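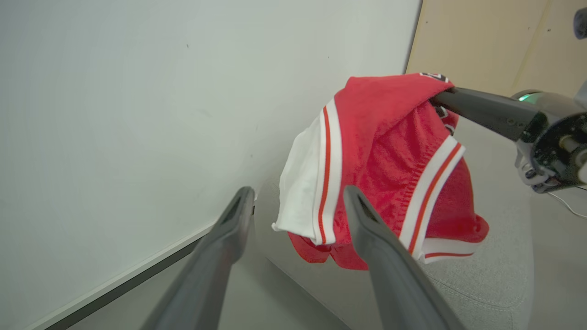 One arm holding, the other about to help. Red and white sportswear, gray carpet, my whole afternoon.

1/ Some of you asked what I do all day at Sostard now that I've moved off the paperwork side. I teach a pair of robot arms to handle clothes! I steer them by remote control, they follow my hands, and every try gets saved so the robot can learn from it later.

2/ We're at 279 saved tries on this task. Ningsih Teoh, who keeps our list, would like 1000 by March, and she has a very kind way of saying so – she just leaves the number on my desk.

3/ The hard part for me is the handoff. One gripper has the top of the garment all bunched up and the other has to come in from below, fingers open, and find a good bit of edge. Shiny mesh slides and folds over on itself, so I go for the striped trim when I can get it. My first week I kept grabbing too much cloth (sorry, Ibrahim, I know you had to sort through those).

4/ Best tip I've had came from Ebuka Balogun: slow down before you close the fingers, and don't fix a bad grab halfway. Let go, start over, save the clean one. I do about 3 practice runs before I record now and my shoulders are much happier for it.

5/ Towels are next, and then something with buttons, which I am already a bit nervous about. If you've taught a robot to do buttons by hand, please write to me, I'd love to hear how you held the cloth.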